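Trial households and small offices wanted - Erko tabletop arm, round two

Posted 27 June 2018. Sorry for the rush on this, the kits are arriving before the list of people is finished.

**Short version:** we lend you a small robot arm, you let it do chores on a table for 30 days, you tell us what was good and what was rubbish. Paid. Twelve-year-olds welcome to watch, adults to sign.

## What the Erko is

Desk-sized arm, one gripper, small camera at the wrist. Clamps to a table. Made by us at Polell, software by Dudek, who some of you will know from the first round. It picks things up, holds them, puts them down somewhere else. Does not vacuum. Does not climb stairs. Does not make tea, please stop asking.

Round one was all dry stuff, blocks and cups and pens. Round two is household jobs on a table with ordinary clutter left where it is. Watering cans, wrappers, pen cups, balls, trays. We want the arm working in the kind of mess people really have, so don't tidy up for us.

## Who we're after

- Homes, share houses, small offices, a classroom or two if the school is happy
- A solid table that can stay put for the full 30 days. Glass tops no good, the clamp doesn't like them
- Power point within reach of the table, and wifi that mostly works
- One adult who'll be the contact person and anwser the phone
- Somebody left-handed in the house is a bonus, we got hardly any last time

No technical background needed. If you do have one that's fine too but you'll be treated the same as everyone else and you can't open the casing.

We can't take homes with kids under 5 this round. Insurance, nothing personal. Cats OK if they can be shut out of the room while the arm is moving. Dogs same.

## What you do

Five sessions a week, you pick the times. Start a job from the tablet, stay in the room, press stop if it does something daft. After each session there's a short form. Ticks mostly, plus a box for comments. Use the box! Last round the comments told us more than the ticks did, and the grumpy ones were the best.

Once a week a phone call with Soudabeh Mousavi, who runs the trial. She'll ask what you'd change.

You'll need to do some of the jobs by hand as well so we can compare. Same table, same objects, same order.

## Money

$2,000 per household or office for the full run. Half on set-up day, half when the kit goes back. Pull out early and you keep the first half. Classrooms get it as a payment to the school, not the teacher, we checked.

We drop off, set up and pick up. Freight not your problem. If the arm breaks something of yours on the table, write it on the form with a photo and we pay for it. If it breaks the table, ring straight away.

## Camera and privacy

The wrist camera records while a job is running and only then. Light on the base goes green. It points at the table and sees what's on the table, so move letters, bank cards, medicine boxes and so on before you start. Footage goes to us and to Dudek and no further. You can ask for any session to be deleted up to the day the kit goes back, just give the session number off the tablet. We collected 2,169 sessions in round one and every deletion request was done within the week.

Anyone else living or working there has to sign as well. One form each, they come in the box.

## Water jobs, read this bit

New this round, and the part people ring about. The gripper and wrist are sealed against splashes. The base is not. Nor is the power brick, so keep that off the table and off the floor directly under it.

Plastic watering can only, no metal ones and no glass jugs. Put in less water than you think. Can goes upright in the middle of the working area with nothing jammed in behind the handle. Drips on the tabletop are expected, leave them till the job ends and then wipe. Electronics well away. Paper too, unless you don't care about it.

If your table is shiny, please say so on the application. Reflections off white or glossy tops are something we want more of.

## How to apply

1. Fill in the form on the Polell site, under Trials. Takes a few minutes. Pick "Erko round two", not "Skamel", that's a seperate thing for warehouses and they'll only send you back to us.
2. Add two photos of the table, one from the front and one from above. Clutter stays. A wrist-camera view from a water job, for a feel of what the arm gets to look at:
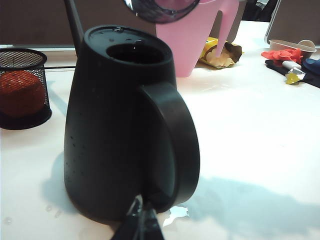

3. Wait for a call from Soudabeh. She'll ask about the table, the power point, pets, and who's home when. If you miss her she tries again the next day.
4. Sign and send back the agreement. No kit leaves the building without it.

Places go as suitable tables come in. Questions through the same form please, tick "question only" and leave a phone number.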